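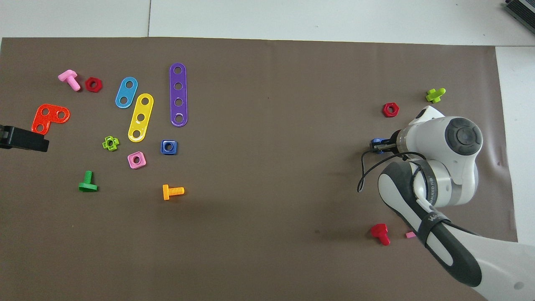

Plastic nuts and bolts: is the big tub worth it?

I have a low opinion of construction toys that promise to teach engineering. Most of them teach a child where the sofa cushions end. So when the Cludo set came up in our Plumside toy swap, 142 pieces in a tub with a lid that doesn't quite shut, I took it home for a week to see what was in there before anyone else got excited.

The box says it is good for sorting, colour naming, hand strength and "early mechanical thinking". I can vouch for the colours. They are loud. Hand strength I'm prepared to believe, having done up one of the bolts myself and found the thread stiffer than I wanted at half past eight in the morning.

What you get, apart from bolts, is nuts in several shapes and flat strips with holes in. The strips come in different lengths and there's an L-shaped plate as well, which my two ignored until they found it made a passable hockey stick. The shapes of nut are the best idea in the set. A square one and a cross-shaped one feel different in the hand, and you could sort by shape if you got bored of sorting by colour. Whether a four-year-old will do either without being asked is another matter. Mine didn't.

I spread everything on brown paper. The set came with a printed play mat, but it has pictures of finished models on it and I found small plastic bits vanished against them. Plain paper is cheaper and you can draw on it.
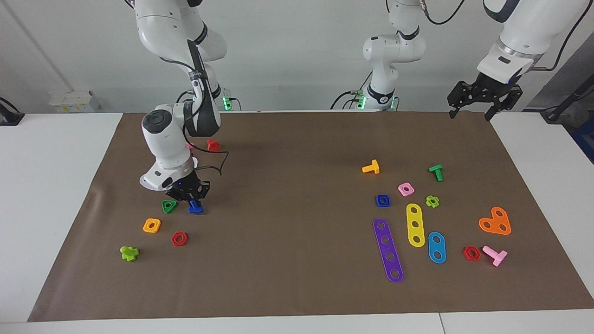 Two groups on the paper, nuts on one side and a bigger helping on the other, with a couple of T-shaped bolts at the top of it.

The tub claims 100 models. The leaflet shows a dozen, and several of those are the same car with a different hat. I'd call it a decent sorting set with a weak building set attached. We also had the Skekeck version on loan last February, and its threads were smoother but the colours were duller and the strips bent if you looked at them sternly.

Would I pay full price? No. Would I take it from a swap again? Probably, if the lid fitted. It goes back on Wednesday and whoever has it next should check the bolts, as a few of ours had rough edges along the seam.

4 comments | 2 shares

Get new galleries by email. You can unsubscribe at any time. By signing up you accept our privacy notice.

Recent galleries
Siriwan stacking cups, after a month of chewing
Wooden trains that don't fit other wooden trains
The Plumside swap: what went and what came back
Jigsaws with a piece missing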